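How to Fold Cloth That Has a Strap or a Loop on It

Jun 27, 2022 | Filed under: Linens, Small Storage 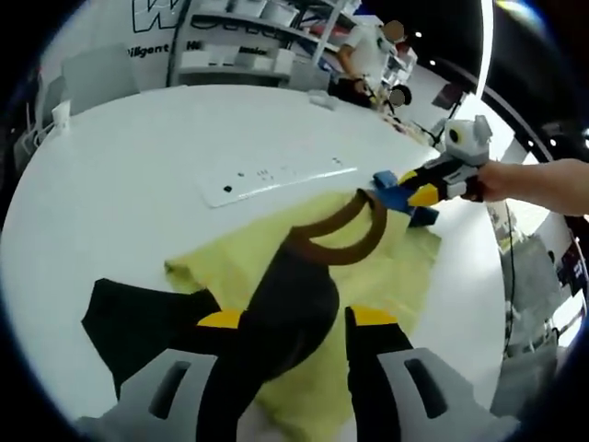

Black fabric with its brown loop, lying over the crumpled yellow cloth on the round table.

I love folding. I know that puts me in a small club, but give me a clear table and a pile of crumpled cloth and I'm happy for an hour! Plain squares are easy, and I covered those in the November post (517 of you saved it, which made my week). The question I got most afterward was what to do with the pieces that won't lie flat: bags with handles, aprons with neck straps, pot cloths with a hanging loop, anything where a stiff bit is sewn onto a floppy bit.

This method handles all of them. It uses two pieces, a plain cloth as the wrapper and the strapped piece as the filling, and you end up with one tidy bundle and the loop sticking out of the top so you can grab it from a drawer or hang it on a hook.

What you need

One plain cloth, thin to medium weight. A light color is nice because you can see the creases.
One piece with a strap, handle or loop.
A table you can get at from at least two sides. Round ones are great for this, you just shuffle along the edge until you're facing the fold you want.
Clean, dry hands.

No iron needed unless your cloth has been at the bottom of the basket since last year.

Step 1: Spread the plain cloth

Shake the cloth out once, hard, and let it drop onto the table. It will land crumpled. Don't fight the whole thing at once. Pin one corner down with your left hand and draw the opposite corner away from you until the middle goes tight, then do the same with the other two. Check the corner nearest your left hand before you move on, as that's the one that loves to flip up when you're busy elsewhere. Smooth from the center out with the side of your hand.

If you have a second pair of hands, even better. One person holds the far edge, the other does the smoothing, and it's done in seconds.

Step 2: Lay the strapped piece on top

Pick it up by the loose end, let the strap hang, and lower it so the strap touches down first, on the far half of the cloth. Then bring the loose end toward you and lay it flat. Open the loop into an oval with two fingers. A twisted loop makes a lump that you'll feel through every layer later on, so turn it now while it's easy.

The body of the piece should sit well inside the plain cloth, with a hand's width of bare cloth to the left and right.

Step 3: Sides in

Fold the sides of the strapped piece toward its middle until it is no wider than the loop. Now bring the left side of the plain cloth over it, then the right. You should have a long, soft strip with the loop at the far end. Run your palm down the strip, near to far, to push the air out.

Step 4: Roll or fold

Roll if it's going in a basket. Start at the end nearest you and roll away from yourself toward the loop, fairly snug, tugging back a little every turn.

Fold if it's going in a drawer. Bring the near end up to the base of the loop, press, then fold in half the same way again. Thick fabric may only want the first fold, and that's fine.

Step 5: Finish with the loop

For a roll, pull the loop up and over the bundle like a belt. If it's too short to go all the way around, tuck the last edge of the plain cloth under itself and leave the loop standing up. I like it better that way anyhow!

When it goes wrong

Bundle is fatter at one end: the strapped piece wasn't centered. Unroll to Step 2, it only takes a moment.
Loop keeps sliding inside: you started with it too far down the cloth. Let it hang over the far edge next time.
Cloth bunches under the strap: smooth first, then lay. Slippery fabrics do this no matter what, so use cotton for the wrapper if you have it.

Storing the bundles

Mine stand on end in a shallow drawer, loops up, lightest colors at the front. Dolmont asked in the comments whether hooks work too. They do, as long as the roll is snug and the loop is stitched on properly. Give it a good tug before you trust it.

Next up is fitted sheets, and yes, I'm excited about that one as well.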